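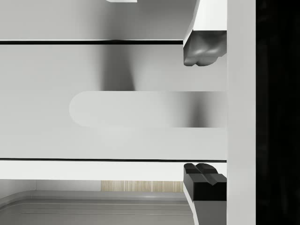
White drawer front with a recessed handle slot.

Thread on what I learned redoing a small kitchen on a budget. Mostly storage, some money stuff.

1/ The kitchen is in a 1960s duplex in Tenberg. Galley layout, one window, door at each end. I bought the place with the old cabinets in it and lived with them for five years before doing anything.

2/ First quote was from a showroom in Jirkport. They wanted to move the sink. Moving the sink meant moving the drain, and the drain runs under the neighbor's side. I kept the sink where it was.

3/ Things I wrote down for a month before ordering: what I took out every day, where I stood when I did it, what I had to move to get at it. The list was short. Knives, one skillet, coffee, the dog's food.

4/ That list is why I went with drawers on the bottom and hardly any doors. Pots in a deep cabinet end up in the back and stay there.

5/ Recessed pulls over knobs. The aisle is narrow and I used to catch my pockets on the old knobs. Downside: crumbs get in the slot. I wipe them out with a damp cloth when I do the counters.

6/ Rianne De Smet did the layout drawing for me for $199. Best money I spent. She caught that the oven door and the end drawer would hit each other if both were open.

7/ Hardware and hinges came from Caputo. Total on that order was $614, including soft-close slides. Two slides came bent and they replaced them without asking for photos.

8/ Order the filler strips. The walls in an old house are not straight. Mine is out by more than 5/8 of an inch from top to bottom. I had to wait 19 days for one strip.

9/ Paint before the cabinets go in, even behind them. I skipped the part behind the fridge and now I see a green stripe every time I clean back there.

10/ Countertop is a Sakham remnant from the yard on Route 9. Remnants are fine if your run is short. Bring your measurements and a tape.

11/ Stuff I'd change: one more outlet by the window, and the trash should be on the other side of the sink. I'm left-handed and I planned it like I wasn't.

12/ Backsplash is still bare drywall. Planning to tile in August. Will add to this thread when it's done.

10/04/2018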